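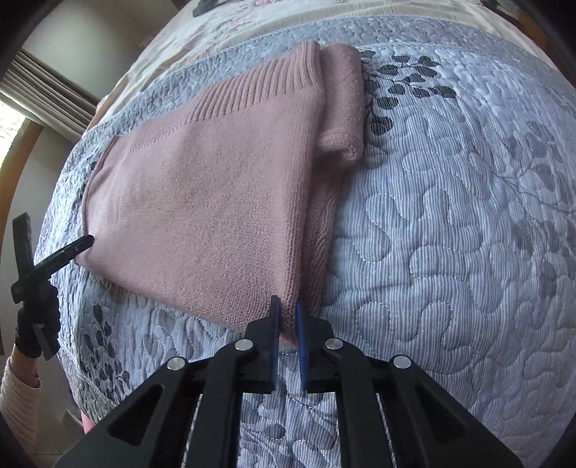 Groveo hand-held gripper, right unit, on folded knitwear.

Groveo Hand-Held Gripper Pair
Good practice for home recording

Sold as: pair (left and right)
Maker: Sustus
Finger pads: blue, replaceable
Weight per unit: 450 g
Order code: 228
Availability: in stock, next batch in August

Overview

The Groveo pair is for teams that record household tasks by hand and use the recordings to train robot arms. The operator holds one gripper in each hand and does the job at normal speed. The fingers open and close through a scissor linkage, and the camera on each unit looks down past the fingertips.

Most of the problems our customers report come from the way the session was run. The rules below are the ones we ask buyers to follow. They are also the rules used in our own Bastau recording course, and they ship with the product as a printed card.

Before the session

Get written consent from everyone who lives in the home, including people who will be out at the time. Consent must say what will be recorded, where it will be stored and who can ask for it to be deleted.

Walk through the room first. Put away mail, prescription labels, family photos and screens. Check what the camera sees at the far side of the bed or table as well as under the fingers. A wide lens takes in windows and walls that the operator is not thinking about.

Check both units:
- Pivot screws snug, with no side play in the linkage
- Pads flat and fully seated on the fingers
- Cable lying in its channel and clear of the arms
- Lens wiped with a dry cloth

Wear gloves on both hands. Close-fitting knit or nitrile is fine. Loose cuffs and jewelry must be kept away from the linkage, which can pinch.

Handling clothing and bedding

Grip fabric at an edge or corner and close only until it holds. Knitwear snags if it is dragged by a single layer, so take both layers where the garment is folded. Use the second gripper to steady the fabric instead of pulling against it.

Work on the surface the household would use. A patterned bedspread is acceptable and should not be swapped for a plain sheet. Do not smooth a garment with your bare hand in the middle of a take. If a fold goes wrong, finish the take, mark it as failed and start again. Failed takes are kept with the rest and labeled.

Do not use the Groveo on items that are being worn, on pets, or on anything hot from an iron or dryer.

Time limits

Two people should be present for every home session, one operating and one logging. Change over when the operator's wrists get tired, and stop altogether if there is any numbness or pain. The logger may call a stop at any time without giving a reason.

Records

Each take needs a task name, a pass or fail mark, the operator's initials and the serial numbers of both units. If a pad is changed partway through a session, write that down too. A new pad grips harder than a worn one and the difference shows up in the data.

Use with other equipment

The grippers fit the Krishnan wall dock and carry case. Older docks need the adapter plate, sold separately. Do not charge a unit while it is in the hand.

In the box

Left and right gripper, 2 spare pad sets, 2 cables, hex key, lens cloth, printed rule card, blank consent forms.

Care

Wipe the pads with a damp cloth after each home. Pick lint out of the linkage with a soft brush. Do not oil the pivots, as oil will mark fabric. Replace pads when the face turns shiny or an edge lifts.

Questions and corrections

The rule card is maintained by Kekeli Akolgo. Orders, spare parts and returns are handled by Arlindo Siqueira. Please have the serial numbers ready when you call. Phones are answered until 4:30 p.m.

Related items: replacement pads, Krishnan adapter plate, consent form pad, Bastau course places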